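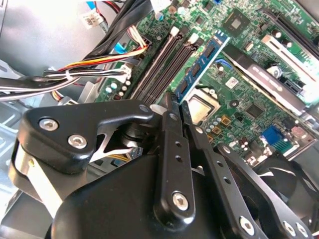

데스크톱 컴퓨터 케이스 안, 녹색 메인보드 위로 내려온 검은색 그리퍼

마부자, 100번째 경기서 역전 이끌어… 릭홀름 여자 핸드볼, 윌트사이드에 세 골 차 승리

릭홀름(Rirkholm) 여자 핸드볼팀 주장 놈불라 마부자(Nomvula Mabuza)가 팀 유니폼을 입고 뛴 100번째 경기에서 그야말로 잊기 힘든 밤을 만들어냈다. 릭홀름은 수요일 저녁 저스인빌(Jusinville)의 은구바네 체육관에서 열린 윌트사이드(Wiltside)와의 홈 개막전에서 후반 막판 경기를 뒤집으며 세 골 차로 이겼다. 관중석에는 3929명이 들어찼다. 릭홀름 여자팀 홈경기 사상 가장 많은 관중이다.

시작은 전혀 순탄하지 않았다. 윌트사이드는 첫 공격부터 빠르게 밀고 올라왔고, 왼쪽 측면에서 연달아 득점을 올렸다. 릭홀름 수비는 중앙을 좁히는 데 신경을 쓰느라 바깥을 자주 비웠다. 골키퍼의 선방이 없었다면 전반에 승부가 기울었을지도 모른다. 특히 7미터 드로를 발끝으로 걷어낸 장면에서는 체육관이 한꺼번에 들썩였다.

그래도 전반은 윌트사이드의 리드로 끝났다. 릭홀름은 패스 실수가 잦았고, 피벗에게 들어가는 공은 번번이 상대 손에 걸렸다. 마부자도 전반에는 골을 넣지 못했다. 슛 하나는 골대를 맞고 나왔고, 다른 하나는 골키퍼 정면으로 향했다.

후반 들어 릭홀름은 수비 대형부터 바꿨다. 한 명을 앞으로 끌어올려 윌트사이드의 센터백을 일찍부터 괴롭혔고, 이 변화가 멋지게 맞아떨어졌다. 상대의 공격 전개가 느려지면서 릭홀름이 속공으로 나설 기회가 생겼다. 오른쪽 윙이 각도가 거의 없는 자리에서 몸을 날려 꽂아 넣은 골은 이날 나온 득점 가운데 단연 가장 아름다웠다.

동점은 경기 시작 48분에 나왔다. 주인공은 역시 마부자였다. 수비수 두 명을 앞에 두고 한 박자 늦춰 뛰어오른 뒤, 내려오면서 골문 아래 구석으로 던졌다. 주장은 두 주먹을 쥐고 벤치를 향해 달렸고, 관중은 자리에서 일어나 한동안 앉을 줄을 몰랐다.

그 뒤로는 숨 돌릴 틈도 없었다! 양 팀이 한 골씩 주고받는 흐름이 이어지다가, 윌트사이드 선수 한 명이 2분간 퇴장을 당하면서 무게추가 움직였다. 릭홀름은 서두르지 않고 공을 돌리며 빈자리를 찾았고, 마침내 이날 처음으로 앞서 나갔다. 윌트사이드는 골키퍼를 빼고 공격수를 늘리는 승부수를 띄웠지만, 마부자가 공을 가로채 하프라인 부근에서 빈 골문으로 길게 던져 넣었다. 공이 바닥을 두 번 튀기고 들어가는 동안 체육관은 잠깐 조용해졌다가 이내 함성으로 뒤덮였다. 종료 직전에 나온 추가골로 점수는 세 골 차까지 벌어졌다.

마부자는 경기 뒤 목이 거의 쉰 채로 인터뷰에 나섰다. "100번째라는 건 일부러 생각하지 않으려고 했어요. 그런데 입장할 때 관중석을 보니까 안 되더라고요. 이렇게 많은 분이 오신 건 처음 봤거든요." 전반의 부진에 대해서는 "제가 너무 급했다"며 "쉬는 시간에 동료들이 그냥 평소대로 던지라고 해줘서 마음이 편해졌다"고 말했다.

어린 시절 저스인빌의 학교 체육관에서 핸드볼을 시작한 마부자는 릭홀름 유소년팀을 거쳐 성인팀에 올라왔다. 처음에는 윙으로 뛰다가 지금의 레프트백으로 자리를 옮겼고, 어깨 수술로 한 시즌을 거의 통째로 쉰 적도 있다. 복귀한 이듬해부터 주장 완장을 찼다. 이날 관중석 한쪽에는 유소년팀 선수들이 나란히 앉아 있었는데, 경기가 끝나자 마부자는 가장 먼저 그쪽으로 가서 일일이 손을 맞부딪쳤다.

윌트사이드도 박수를 받을 만한 경기를 했다. 지난 시즌과 비교하면 측면 공격이 눈에 띄게 날카로워졌고, 새로 합류한 선수들도 주눅 드는 기색이 없었다. 후반 중반까지 리드를 지킨 힘도 대단했다. 두 팀은 시즌 후반에 윌트사이드의 안방에서 다시 만나는데, 벌써부터 기다려지는 대결이다.

릭홀름 벤치는 승리 속에서도 숙제를 확인했다. 전반에 드러난 측면 수비의 허점은 다음 상대도 분명히 노릴 부분이다. 8월 한 달 동안 연습경기에서 시험했던 수비 대형을 처음부터 꺼내 들지, 이번처럼 후반용으로 아껴둘지도 정해야 한다. 발목이 좋지 않아 이날 명단에서 빠진 라이트백은 이미 팀 훈련에 복귀해 다음 경기 출전을 준비하고 있다.

은구바네 체육관의 다음 홈경기 입장권은 체육관 매표소와 구단 누리집에서 판매한다. 매표소는 오전 10시에 문을 열며, 유소년 선수증을 가져오면 무료로 입장할 수 있다. 구단은 개막전에서 입구 줄이 길어졌던 점을 고려해 다음 경기부터 동쪽 출입문도 함께 열기로 했다.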